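Why I'm learning to whistle at my age

So my aunt could whistle with four fingers in her mouth and stop a dog, a bus and two arguing neighbors all at once. I grew up thinking this was a thing adults could simply do, like parallel parking. Then I became an adult and all I had was that thin little kettle sound you make through your lips when you're looking for your keys.

I decided in March that I was going to fix this. I bought a used booklet from Teixeira, the secondhand place by the ferry stop (best shop in town, smells like soup), and it was 81 pages long, which seems like a lot for putting your fingers in your mouth! Most of it turned out to be songs. The useful part was two pages near the back with a drawing of a tongue that I still can't look at while eating.

The basic idea is that you fold the tip of your tongue back, hold it there with your fingertips, pull your lips in over your teeth and blow down toward your chin. I did that for eight nights in a row and got wind. Just wind, and a wet shirt. I got lightheaded enough to sit on the edge of the tub for a while, so please take breaks if you try it.

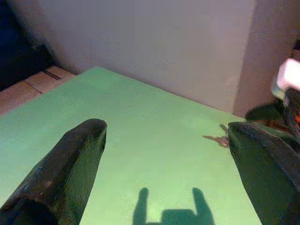
Then I was up at the Gramimen trail with a thermos, no one else in the parking lot, and I figured I might as well practice. Same fingers, same silly face, and out came this one clean note, so loud I scared myself and spilled coffee on my boot. I tried again right away and got nothing for ten minutes, of course. But I'd heard it. I drove home with the radio off, grinning.

What I'd been doing wrong, I think, is leaving little gaps at the corners of my mouth. Air sneaks out and you never get the pressure. If you press down a bit harder with your lower lip the hiss changes pitch, and you can sort of steer toward the note from there. Also, drink some water first. Dry lips are hopeless.

I'm now good for maybe one real whistle in three. My household has asked that I keep it outside and never before breakfast, fair enough. There's a summer concert on the lawn at Batau and I plan to be ready for it, standing at the back where I won't deafen anybody. If you can do the one-handed kind, the ring with thumb and finger, please leave me a comment and tell me where your tongue goes. I've tried everything I can think of and I'm back to wind.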